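Unit 3: Gathering Demonstrations for a Learned Manipulation Policy

Course handout, Robot Learning Laboratory, Kuddale Institute
Prepared by Gladys Mfaume; laboratory sessions supervised by Uriel Mansilla

3.1 Purpose of the unit

Students will have seen in Unit 2 how a policy may be trained to imitate recorded behaviour. This unit concerns the recordings themselves. Each pair of students will plan, collect and label a small set of demonstrations, and will submit it together with a written account of the decisions taken. The set will be used for training in Unit 4, and any weakness in it will be carried into that work.

A demonstration, for the purposes of this course, is one complete attempt at a task by a human operator, recorded from the moment the operator takes control until the moment control is released. It comprises the wrist camera stream, the joint positions, the gripper opening and the operator's commands. A recording which lacks any of these is incomplete and may not be submitted.

3.2 Before the session

Pairs are required to agree a task statement in writing. The statement should name the objects, say where they may start, and say what counts as finished. "Tidy the table" is not acceptable. "Move the stack of blocks to the marked area without separating them" is acceptable, provided that the marked area is defined in the same document.

The starting arrangement must be varied between demonstrations, and the variation must be planned. In previous years many pairs moved the target object by a few centimetres and left everything else in place. Policies trained on such sets tended to rely on the unchanging surroundings and failed when a neighbouring object was removed. Students should therefore draw up a sheet of starting arrangements beforehand, using the Sinstead template, and work through it in order.

Objects which play no part in the task may remain within reach of the arm. Their presence is useful if it is varied, and harmful if one object always appears beside the target. The arrangement sheet has a column for these items, and it must be completed.

3.3 The wrist view

The wrist camera moves with the arm. What it records at any moment depends upon the pose of the gripper, and two moments in the same session may have very little in common. Students should study the views below before attending, paying attention to how much of each is taken up by the gripper.
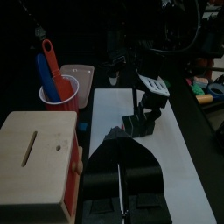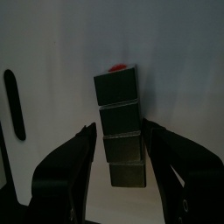
Figure 3.1. Wrist-level views from one session. First view: the gripper in front of a table with utensils and other objects. Second view: a stack of four dark blocks between the fingers, against a white wall.

Three points should be noted. In the second view the blocks are very dark and so are the fingers, and the boundary between them is hard to find where they meet. Pairs working with dark objects should inspect their recordings at full size before continuing. Secondly, the stack leans, and the seams between the blocks are the clearest evidence of it. If the recording is compressed so heavily that the seams disappear, the information is lost to the learner as well. Thirdly, the wall gives almost no indication of distance, and the joint positions must be relied upon for this.

The first view raises a different matter. The utensils in the red cup, the slotted spatula and the wooden box are all possible targets, and the image alone does not say which is meant. The task statement must be attached to every recording.

3.4 Procedure

Each pair has the use of the Zundeck station for one session of two hours. The operator and the recorder exchange roles after 13 accepted demonstrations. The procedure is as follows.

Set out the objects according to the next line of the arrangement sheet.
Return the arm to its home position and confirm that the camera stream is live.
Start the recording, and state the line number aloud.
Carry out the task at a steady pace. Long pauses should be avoided.
Release control and stop the recording.
Enter the outcome at once. Outcomes are not to be filled in from memory at the end of the session.

The recorder should stand clear of the arm and must keep one hand near the stop button whenever the arm is powered.

3.5 Failed attempts

Failures are to be kept. They are stored in a separate folder and labelled with one of the codes in the Domínguez list: missed grasp, dropped object, collision, or operator error. An attempt in which the object slips and is recovered is recorded as a success with a note. Such recoveries are of considerable value in training, and students should not repeat the attempt in order to obtain a cleaner one.

3.6 Submission

The completed set, the arrangement sheet and an account of no more than 2 pages are due before the first lecture of February. The account should identify at least one respect in which the set is narrower than the task statement, and should say what further demonstrations would be needed to correct it. Marks are not deducted for a narrow set which has been accurately described.

Questions on the equipment should be addressed to Uriel Mansilla, and questions on assessment to Gladys Mfaume.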